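Minutes, *Skurken* series two, production and scheduling meeting
October, 10.00, Stokurbridge office, upstairs

Present: Vivek Agarwal (chair), Chiamaka Olatunji (minutes), script, casting, post-production, publicity. Apologies from music.

## 1. Minutes of the previous meeting

Agreed, with one correction. Under item 4 the running time for a half-hour slot should read as the time without break bumpers. Post-production will reissue the delivery sheet with the bumpers shown separately.

## 2. Episode order

The broadcaster has confirmed 12 episodes, to be shown weekly. The first two will go out back to back on the opening night. VA noted that the contract still describes the opening as "a single extended episode", and that this affects the repeat fee and the end credits. Two sets of credits will be prepared until the wording is settled.

**Action:** VA to obtain the amended clause in writing.

## 3. Scripts

Scripts 1 to 7 are locked. Script 8 is on its third draft and is 31 pages, against a limit of 28 for this format. The launderette subplot is the obvious cut, but script asked that it stay until the table read, as the landlord's return in episode 11 depends on it. Agreed.

Script 9 has no cold open. A draft will be circulated before the read.

Scene numbering: inserted scenes are to carry a letter suffix and omitted scenes are to be kept in the running order marked OMITTED. Two versions of script 5 were in use last month with different numbers for the same scene, and the call sheet followed the older one.

**Action:** script to withdraw all white copies of script 5.

## 4. Casting

The part of the sister has been offered and accepted, subject to dates. The actor is in a touring play until the second week of the shoot. Her scenes in episodes 1 and 2 will be moved to the end of the first block. Continuity is to keep a separate hair note for these.

The neighbour has not been cast. Four people have been seen and two recalled. VA prefers the second of the recalls; script prefers the first. Both will read again with the lead, using the stairwell scene from episode 3 and not the kitchen scene, which is mostly reaction.

CO asked whether the neighbour appears in the title sequence. She does not in the current cut.

## 5. Studio and audience

Grewal has quoted for the studio on the same terms as series one, with an increase for the audience seating. The seating holds 74 with the lighting desk in its present position. Moving the desk to the gallery would free the back row but needs a longer cable run, and the cost of that is not in the quote.

It was agreed to leave the desk where it is. Recording will start at 19.30, with the audience admitted from 18.45. Pre-recorded inserts will be played in on the night so that laughter is captured in the room. Episode 6 is almost all exterior and will be shown to the audience as a finished edit after the recording of episode 5.

**Action:** CO to ask Grewal for the seating figure as a separate line.

## 6. Post-production

Picture lock is due nine working days after each recording. Sound asked for the audience tracks to be delivered unmixed, left and right, with the warm-up removed. In series one the mix for episode 4 was returned by the broadcaster for level jumps at the part breaks. The cause was a compressor setting carried over from the trailer.

Subtitles will be done from the locked edit only.

## 7. Publicity

The return has already been reported on Sukent, which named the correct channel but gave the start as spring. No start date has been announced. Agreed to make no correction and to bring the cast announcement forward by a week.

Publicity asked for one cast interview per episode. VA considered this too many during the shoot and offered two days in the first block on which the leads would be free from 14.00. Publicity accepted, provided that a clip from episode 1 is cleared for use. Clip length and music clearance to be confirmed.

The series one catch-up page still lists the episodes in production order. It should follow transmission order.

**Action:** publicity to send the corrected list to the broadcaster.

## 8. Any other business

The working title of episode 10 is the same as that of an episode in series one. Script to supply another.

Next meeting after the table read, same room, 10.00.
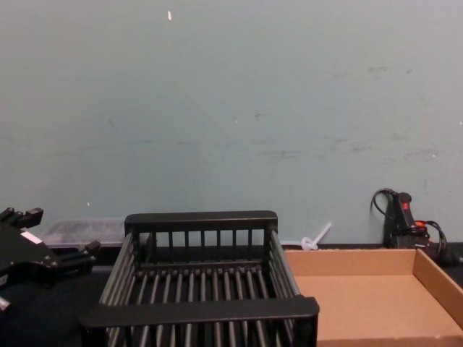 Chiamaka Olatunji: Comment on item 5 after circulation. Grewal have replied that the seating charge is per recording and covers the front-of-house staff. As episode 6 has no recording of its own, we should be billed for 11 nights. Please hold item 5 open until I have that on the revised quote.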